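Inside the Gripper Trials at Josiro
An interview with Nikau Partington, evaluation lead

The manipulation laboratory at Josiro spent the second half of the year comparing two finger designs for two-armed kitchen tasks, first in simulation and then on hardware. The Institute's newsletter met with Nikau Partington to discuss the simulated stage, which opened in July. The views that follow come from a kitchen counter model used in that work.
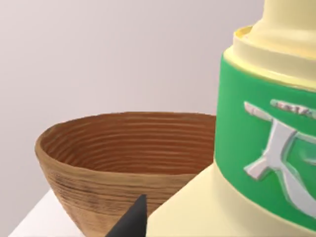
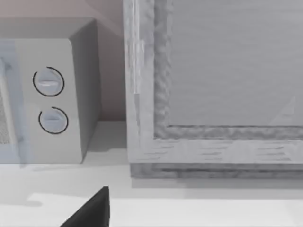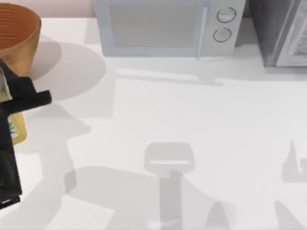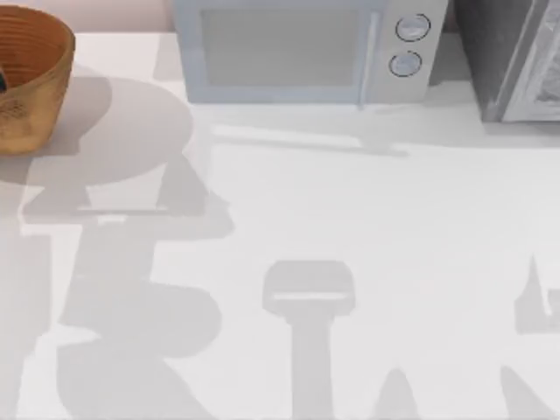
Why the Work Began in Simulation

Partington describes the simulated stage as a filter. Each finger design, the Prekia and the Waltent, completed 200 runs on the same counter before any hardware was ordered. "A physical trial takes a technician and most of a morning," Partington said. "We wanted to spend those mornings on questions the simulator could not settle."

The tasks were kept plain: grasp a container, carry it along the counter, and set it down without touching the appliances at the back. The Prekia finger is tapered and the Waltent has a broad, flat pad. According to Partington, the tapered design did better where objects stood close together, while the flat pad held bottles more firmly during long moves.

"I would be cautious about naming a winner," Partington said. "The two designs fail in different places, and a kitchen contains both of those places."

Choosing the Cameras

Camera placement took up more of the schedule than the fingers did. The team compared a close view, in which a fingertip can be seen at the bottom of the picture, with a higher view over the counter. The close view gave the controller better information in the last moments before contact. The higher view was preferred for planning a path.

Shadows proved to be a difficulty in the higher view. An arm can be out of sight and still darken a good part of a white counter, and an early version of the Pomare controller slowed down when it met such an area. "It was treating a shadow as something to avoid," Partington said. "We retrained it under 5 lighting settings, and the hesitation became much less common."

A total of 619 runs were kept for the final comparison, including repeats made after the lighting change. Runs with a software fault were set aside and listed separately in the report.

Next Steps

Hardware trials with both finger designs are in progress, using the retrained controller and both camera positions. Partington expects friction to be the main point of disagreement with the simulated results, particularly for smooth bottles. The report will be available to partner laboratories on request once the hardware figures have been checked.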